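February, updated 16:13
Posted by Zlata Savchuk, Lodholm support

We use cookies to remember your login. Accept | Settings

Ticket 88: Soker wall thermostat reads two degrees high

Yevhen blames the firmware. I doubt it, as the old version did the same. Reset twice, no change. Moving it off the chimney wall is the only thing that has helped, and one evening proves little. Keeping this open until Hnatiuk send the replacement sensor.
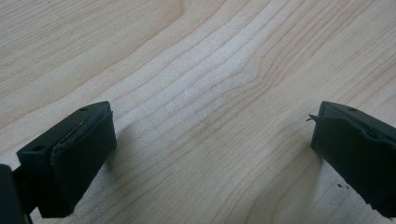 Pale wood, wavy grain.

Liudmyla wants it closed today. No.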